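Foro Trabajo y oficio > Logística y almacén
Tema: Automatizan la preparación de pedidos, ¿qué ha cambiado en vuestro puesto?

nave_sur
Abro tema porque en Flarkamstead nos han confirmado que en diciembre entra la célula de Wirkitz en preparación de pedidos pequeños. Somos 4 en la línea de periféricos y papelería. Nos dicen que no sobra ninguno, que dos pasan a control y dos a grabar demostraciones con la pinza de mano. ¿Alguien ha pasado por esto? Me interesan los turnos y la categoría, lo demás ya lo iré viendo.

tornillo_m4
Pasé por ello en Clellton el año pasado. Yo soy de los que graban. El trabajo es coger un objeto con la pinza, soltarlo, volver a empezar y marcar las tomas malas. Nos pedían 200 tomas por turno. La categoría siguió siendo la de mozo y ahí es donde tenéis que apretar antes de firmar nada. 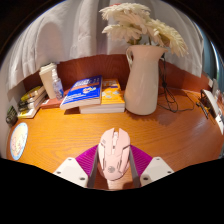 De cuerpo se nota la diferencia, ya no cargo cajas. Pero la muñeca sufre y en la evaluación de riesgos no aparecía la tarea. La pedimos por escrito y tardaron dos meses en añadirla. Pedidla el primer día.

nave_sur
¿200 con pausas o sin pausas?

tornillo_m4
Con las dos pausas de siempre. Se llega, pero si te cambian la mesa a mitad de turno ya no se llega.

palet_europeo
No estoy de acuerdo con lo de que se mejora. En mi centro también entró Wirkitz y lo que hicieron fue no renovar a los eventuales. Despidos cero, sí, y en la línea faltaban compañeros igual. Que te digan que no sobra nadie de plantilla no quiere decir gran cosa. Preguntad por las bolsas de trabajo y por las sustituciones de verano.

Y lo de grabar tiene fecha de caducidad. Cuando tienen suficientes tomas, se acabó el puesto.
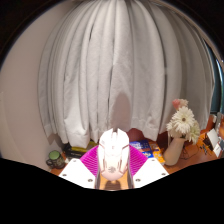
Sobre la caducidad te doy la razón a medias, palet_europeo. Soy coordinadora de turno en Brennan y llevamos más de un año grabando, porque cada referencia nueva del catálogo obliga a repetir. Tampoco vale con una mesa limpia de laboratorio: piden superficies con cosas encima, un jarrón con flores, libros, los cables enredados a un lado, lo que pueda haber en una mesa de verdad. Eso lo prepara el propio operario y lleva su tiempo, y al principio ese tiempo no contaba como producción. Ahora sí.
(coord_tarde)

palet_europeo
¿Y la categoría en Brennan?

coord_tarde
Técnico auxiliar, después de bastante pelea. En la primera tanda grabamos 876 tomas y la empresa dio por buenas 329. El resto se repitió. Con ese dato fuimos a la reunión y dijimos que si se exige criterio para separar una toma buena de una mala, eso no es un puesto de mozo.

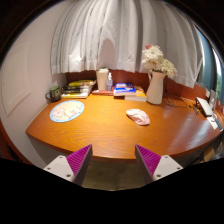
Lo que no conseguimos fue el plus de nocturnidad para quien pasó de noche a tarde. Lo perdieron entero. A un compañero le supuso bastante dinero al mes y pidió volver a muelle.

tornillo_m4
Aquí igual con el plus. Y otra cosa, el ritmo. Antes parabas un momento y charlabas con el de al lado. Grabando estás solo y en silencio casi todo el turno. A mí no me molesta, pero a otros sí.

nave_sur
Eso no lo había pensado. Gracias. Nos han pasado una hoja informativa para la plantilla y copio la parte de los puestos — lo demás es propaganda.

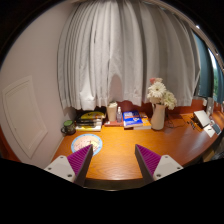 Tiempo de lectura: 2 min

"Las personas asignadas a demostración recibirán formación dentro de su jornada. La asignación será rotativa y podrá revisarse a petición del trabajador. El cambio de tarea no supone modificación del grupo profesional."

palet_europeo
La última frase es la que importa. Que la quiten o que la negocien aparte.

coord_tarde
De acuerdo con eso. Y que pongan cada cuánto se rota, que "rotativa" sin plazo no obliga a nada.

nave_sur
Apuntado. Tenemos reunión a las 16:00, ya os cuento.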